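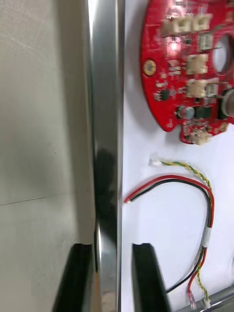

Grunenbridge Pony Notes – read me first

Hello! I keep this little collection of notes on the horses and ponies at our yard, and since people keep asking to borrow it I thought I'd better write down what's in it.

There are 200 entries, one per line, and 98 of them are mine. The rest came from Sewwandi Bhuiyan and Remo Fiore, who both write far more neatly than I do. Each line has the pony's name, the month, what the farrier did (trim, shoes, or just a look) and a remark. Caron, my old grey gelding, gets more lines than anyone else – he's my favourite, so there!
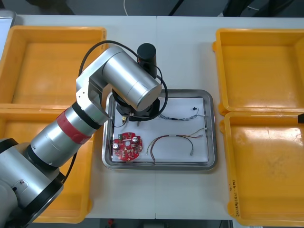 The remarks are the messy bit. Sewwandi scores hoof condition out of 3, while I tend to write things like "bit chippy, good lad". I've left both as they were. If a remark is blank, the pony was fine or I forgot.

Known problems: Plonville and Jirkivano are full brothers and look it, so 2 of the July lines may be the wrong way round. Remo thinks he can sort them out from his diary.

Use it however you like, but please don't treat it as vet advice (it's mostly me chatting about feet). Corrections go to Sewwandi, who looks after the master copy, and new lines go at the bottom, please.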